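How to Reseal a Granite Countertop

Last updated in January by Sudheer Poojary

Granite is porous. The amount varies by slab, and the sealer applied at installation wears off with normal cleaning. This page covers testing the stone, stripping old residue, applying a penetrating sealer and checking the result. It does not cover quartz composite or laminate.

What you need

Penetrating (impregnating) sealer, solvent or water based
Acetone or a residue-free stone cleaner
Four or more lint-free cotton cloths
Foam applicator pad
Nitrile gloves
Painter's tape
A kitchen timer

Step 1: Test the stone

Clean a small area with water and let it dry overnight. Place a tablespoon of water on it and start the timer. Check at five minutes and again at 15. If the stone under the water has darkened by the first check, it needs sealer. If it darkens only by the second, one thin coat is enough. If there is no change after 23 minutes, stop here. Sealer applied to stone that cannot absorb it will dry on the surface as haze.

Repeat the test near the sink and near the stove. Those areas wear faster, and a single test in a low-use corner tells you very little. On a slab with heavy color variation, test a light patch and a dark patch – the minerals do not absorb at the same rate.

Step 2: Clear and clean

Remove everything from the counter, including small appliances. Unplug them first. Scrape off dried food with a plastic blade held flat. Wipe the whole surface with stone cleaner, then go over greasy areas with acetone on a cloth. Open a window and turn off any pilot light before opening the acetone. Do not use vinegar, lemon or bathroom descaler. Granite itself resists mild acid, but many slabs sold as granite contain calcite, which etches.

Let the counter dry for 24 hours. Trapped moisture blocks the sealer.

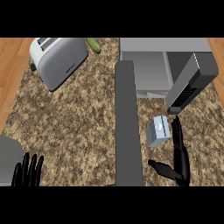 Step 3: Mask and apply

Tape off the sink rim, the cooktop edge and any painted trim. Work in sections no larger than you can reach without moving your feet. Pour a small amount of sealer on the foam pad and spread it in overlapping passes until the stone looks evenly wet. Leave it for the dwell time on the label. Both products I have used, Wirnus and Flerano, call for less than ten minutes.

If a spot dries before the time is up, add more. Do not let the whole section dry.

Step 4: Buff

Wipe off all excess with a dry cloth, then buff with a second one. Change cloths when they start to drag. Look across the surface at a low angle toward a window. Streaks mean leftover sealer – dampen a cloth with fresh sealer, rub the streak for a few seconds and buff again.

Step 5: Second coat and cure

Wait 60 minutes before a second coat. Keep the counter dry for 24 hours and hold off on cleaners for 96 hours. Repeat the water test after that.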